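Why Do Clothes Get Wrinkles? (And What Folding Has to Do With It)

By Trinidad Rivera

When I was a kid I had a system for clean laundry. I called it The Mountain. Everything came out of the dryer, everything got dumped on my bed, and when I needed a shirt I dug one out. It worked great until picture day, when I showed up looking like I'd slept inside a paper bag.

So I started wondering. Why does a shirt get wrinkly at all? It's soft! It bends every time I lift my arm, and it doesn't stay bent. What's going on when it sits in a heap all night?

Let's get really, really close to a T-shirt

If you have a magnifying glass, go get it. Find an old T-shirt and look at the cloth in good light. You'll see rows of tiny loops, all hooked through each other. That's called knit fabric. Now look at a pillowcase or a button-up shirt. Those are usually woven, which means the threads go over and under each other like the strips in a basket.

Pull on each one gently. The knit one stretches, right? The loops have room to change shape and then spring back. The woven one hardly moves at all. Knits usually don't wrinkle as badly as woven cloth, and those springy loops are a big part of the reason.

Now go even smaller, way past what your magnifying glass can show. Each thread is a twist of skinny hairs called fibers. Cotton fibers come from a plant, and they're built out of long chains of stuff called cellulose. The chains hold on to their neighbors, kind of like kids holding hands in a line.

When cotton gets damp or warm, the chains can let go of each other and slide around a little. When it dries and cools, they grab hands again. But they grab whoever is next to them NOW! If the shirt was squashed in a ball, they've just locked themselves into a squashed shape. Hello, wrinkle.

An iron does the same trick on purpose. Heat and steam make the chains let go, the iron presses the cloth flat, and they grab hold again in the flat shape. (Irons get hot enough to hurt you badly, so that's a job to do with a grown-up.)

So is folding just making wrinkles on purpose?

My niece asked me this and I had to think about it. Well, sort of, yes! A fold is a bend, and if you leave it long enough you get a crease. But a fold is one smooth bend in a place you picked. A shirt in a heap has bends going every which way, with the weight of all the other clothes pushing down on them.

Folding saves room too. Crumpled cloth traps pockets of air, and all that air takes up space in your drawer. Press the air out and the same clothes fit in a much smaller spot.

Try it yourself: the great wrinkle test

You need 2 cotton T-shirts that are pretty much alike, a spray bottle of water, and something heavy like a stack of books.

Spray both shirts until they feel a little damp. Fold one as smoothly as you can. Scrunch the other into a ball, the tighter the better. Put each one in its own plastic bag so your books stay dry, set books on top, and wait 20 minutes. Then take them out, lay them flat side by side, and let them dry all the way without touching them. (This is the hard part. I always poke mine.)

Which one has more lines? Which way do they go? Draw what you see. Then do it again with dry shirts and find out how much the water mattered. I did mine after breakfast and the scrunched one still looked awful at dinnertime.

How I fold a shirt

Lay it face down and smooth it with your hands, from the middle out to the sides. Fold one side in toward the middle, sleeve and all. Do the other side. Bring the bottom up to the collar, and fold it once more if your drawers are small like mine.

My first 50 shirts came out lumpy, so don't worry if yours do too. Shorts are easier: put one leg on top of the other, smooth them, and fold them up from the bottom.

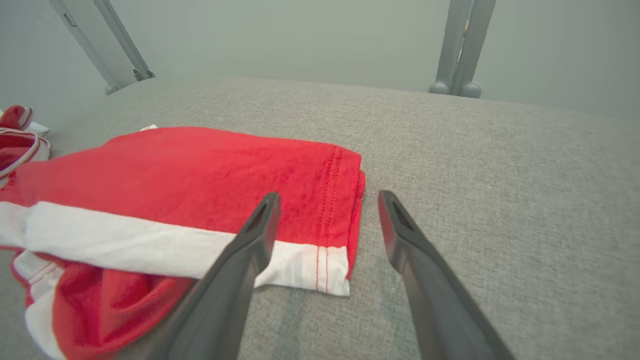 Stripes and hems are my favorite helpers when I fold, and once you know about them you'll use them all the time. A hem is the edge of the cloth, turned under and sewn down so it won't come apart. It's usually a nice straight line, so you can match one edge to another and tell if your fold is crooked. Look at the folded red one with the two lines of red stitching running along its right edge, and the wide white band going across the lower part. If a band like that tilts, you know to nudge the cloth over a bit before you make the next fold. Then check out the bunched-up red and white cloth beside it and see if you can follow one of the thin red lines with your eyes. It's a lot trickier on the crumpled part! Go pick something striped out of your own laundry and try following a stripe before you fold it, then again after.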